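The second life of the village bathhouse

There is a smell I would know anywhere, and it is hot pipes, carbolic soap and damp brick. I met it first at the age of six, holding my grandmother's hand in the queue at the Clutelden public baths, and I met it again last July when I pushed open the same green door and found the place alive with people, steam and noise. I nearly cried. Then somebody handed me a towel and told me to mind the step.

Public baths used to be ordinary. Towns that could hardly afford a library built one anyway, often with a washhouse attached, so that you could scrub the sheets and the children on the same afternoon. As bathrooms moved indoors the baths lost their customers, and most of them went the way you would expect: carpet warehouse, snooker club, car park. Clutelden's shut its slipper baths and let the pool leak for another nine years before draining it.

What has happened since is the most cheering thing I have written about in a long while. In a scatter of small towns, people are opening the old bathhouses again, and they are filling them. You can have a hot soak in Clutelden for less than the price of a sandwich. In Rollholm, an hour up the coast, there is a sauna in what used to be the coal store, with a little round window looking straight out to sea (go at low tide, when the light comes in off the sand and turns everybody pink).

Marlina Sopacua grew up in neither place. She came to Clutelden to teach swimming, discovered there was nowhere left to swim, and began asking who had the keys. That was the start of two years of letters. The council had lost the drawings, and the man who knew where the main valve was had moved to Spain. She rang him up. He remembered it perfectly, down to the loose tile you had to lift to reach it.

"I thought I'd be talking about heritage," she told me, sitting on the edge of the plunge pool with her trousers rolled to the knee. "What people wanted to talk about was how much they missed being warm all the way through."

I understand that completely. A bath at home is a fine thing, but it cools, and somebody always wants the loo. The slipper baths at Clutelden are vast iron tubs, long enough to float in, and the water arrives from a brass tap as thick as my wrist. You book a cubicle, you shut the door, and for 50 minutes the world can get on without you. On my first visit I took a book and didn't open it.

The building helps. Its architect had plainly been on one very good holiday, and the entrance hall is tiled in cream and bottle green with a border of fish. When the restorers took up the lino in the corridor they found more fish underneath, swimming towards the changing rooms as if they were showing you the way. Of the tiles in that floor, 153 had to be remade, and the potter matched the glaze so well that I spent a happy quarter of an hour trying to spot the new ones and failed.

The washhouse side was slower to win people over. There was talk of turning it into a café, and a very handsome plan for one still hangs in the office. But the older regulars held out for laundry, and I think they were right. A washhouse gives you a reason to stay put. You load your sheets, you have your soak, you come back and find three people arguing about runner beans over the folding table, and before long you have an opinion on runner beans yourself.

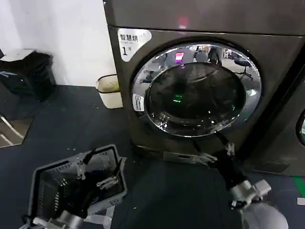

Features desk – Buildings and Places

The folding table is the real heart of Clutelden, and I say that having been in the water. It is a great scrubbed slab, saved from the original building, and people lean on it the way they would lean on a bar. I was taught there to fold a fitted sheet by a retired bus driver who did it in four movements without looking down. I have been practising at home ever since and can report partial success.

Rollholm has gone about things differently. The baths there were smaller to begin with, and the group behind them decided early on to put their money into heat. So there is the sauna, a steam room the size of a generous cupboard, and a cold tank in the yard that is filled with sea water and entered, as far as I could tell, entirely by shouting. I went in up to the ribs – twice! – and felt magnificent until teatime.

The cold tank has its own following. They turn up before seven in the morning with flasks and woolly hats, and they are the friendliest people I have ever met in that state of undress. One of them had cycled over from Marulanda House, the old convalescent home on the cliff, where the plunge bath is being dug out of forty years of brambles. She drew me a map on the back of a bus timetable and I went to see it that afternoon.

There isn't much to look at yet. You can make out the curve of the steps and, if you kneel, a band of blue glass along the waterline. The spring that fed it still runs, though, and on the day I visited it had been coaxed back into its channel and was pouring over the lip with a noise like applause. I put my hand in. It was so cold it made my elbow ache.

Money is the hard part everywhere, of course. Boilers are dear and old roofs are dearer. Clutelden sold named bricks, 238 of them, and you can read them as you wait in the queue: couples, dogs, a whole football team, and one that says only "Thanks for the hot water". Rollholm ran a season ticket before it had anything to let people into, and roughly 225 people bought one on trust.

If you have an old bathhouse near you, go and look at it. Walk round the back, where the chimney is. Ask in the post office. Plenty of them are hiding behind shop signs with their tiles intact, and there will be someone in town who learned to swim there and would love to be asked about it.

I went back to Clutelden on my way home. It was nearly closing time, the hall lights were on and a boy of about six was hopping from fish to fish along the corridor, trying to get to the changing rooms without touching the plain tiles. His grandmother was waiting at the far end with a towel held open.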